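Door Handle Heights in Shared Student Housing
Mihret Abera, Planach, August 2025

3. Method

I looked at doors in 2 buildings, Pusivdale and Skerkcombe. Handle height was taken from the finished floor to the middle of the handle. Each of the 33 doors was measured twice and the mean was used. Doors with a closer were listed separately.

4. Reaching for the handle

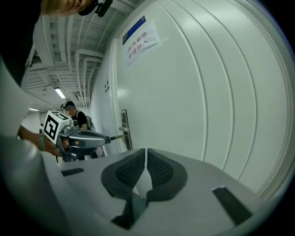
Residents at Skerkcombe said they mostly open doors with one hand full. Round knobs got the most complaints. Lever handles got very few, even on the heavy stairwell doors.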